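Fetch-and-place task: bottle into the top compartment keeps failing at the lip
Student Projects > Household Challenge > Team logs and help

Posted by ultden_kit
Friday, October 23, 2026

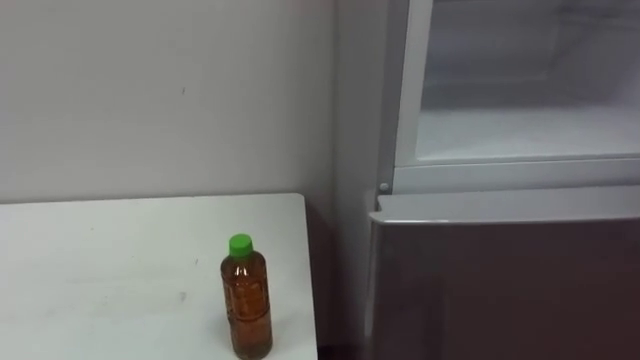

We're the second-year group from Letmont and we're doing the kitchen round this term. The task is to take a bottle of tea off the table, turn to the fridge and stand it up in the top compartment. Compartment door is open at the start, so we don't have to deal with that yet.

Picking up works. We've logged 147 tries since September and the grasp is fine in nearly all of them. The trouble is the placing. It gets the base of the bottle to the opening, touches the plastic border at the bottom and tips the bottle backwards. 27 of the tries failed that way, and most of those were this week after we moved the table.

Planner is the stock one from the club repo, speed limited to 300 mm/s, wrist held level the whole way. Has anyone else run this round with a fridge that has a raised edge in front of the shelf?

Reply by soltani_b

How far did you move the table? If it's closer to the fridge now, the arm has less room to lift before it has to go forward. We had the same thing with a cupboard last year. Put a waypoint above the shelf and well out in front of it, and don't let the planner cut the corner.

Reply by Marrow

I don't think it's the waypoint. White wall, white table, white inside the fridge. Your depth is probably rubbish in there and it doesn't know where the lip is. Look at the point cloud before you touch the planner.

Reply by ultden_kit

Table is nearer than it was, yes. I'd have to measure it.

Marrow, the point cloud does have holes at the back of the compartment. The bottom edge shows up on most runs but it moves a bit between them.

Reply by Marrow

"Moves a bit" is your answer then. If the edge is out by a centimetre you will hit it every time the error goes the wrong way. Put a strip of coloured tape on it and see.

Reply by soltani_b

Tape isn't allowed in the round. Rule on markers, the kitchen has to be left as it is.

Reply by Marrow

For testing, not for the round. You tape it, run it, and if the failures go away you know it's sensing.

Reply by Indrek Rebane

I help with the judging so I'll only comment on the rules. Tape during practice is fine. On the day you can't add anything to the fridge or the table. You are allowed a calibration pass of the room before the clock starts, and very few teams bother with it. The bottle also has to be standing when you let go. Leaning on the side wall doesn't count.

Reply by pjw_alari

We're the Alari team and we did both. A higher approach helped more than the sensing for us, so I'm with soltani_b. Lift straight up from the table until the base is clear of the lip, go in level, then lower. It costs a few seconds but you aren't short of time in this round.

One more thing, is your bottle full? Ours swung in the gripper when it was full and the base ended up lower than the model thought.

Reply by ultden_kit

Nearly full, up to the neck. We hold it quite high, just under the cap, so that could be part of it.

Reply by pjw_alari

Hold it lower then. Middle of the body if your fingers open wide enough.

Reply by Marrow

I still say check the depth first. A higher approach hides the problem, and then you get a different fridge on the day and it's back.

Reply by soltani_b

Every team gets a different fridge on the day. A bit of spare height is what you want for exactly that.

Reply by ultden_kit

Right, plan for Monday. Tape on the lip and 24 runs with everything else the same, then tape off and another 24 with the higher waypoint. Grip height stays as it is until we've done both — otherwise we won't know which one did it. I'll post the log files in here when they're done.

Reply by Marrow

Save the point clouds too, please, and keep the failed runs in.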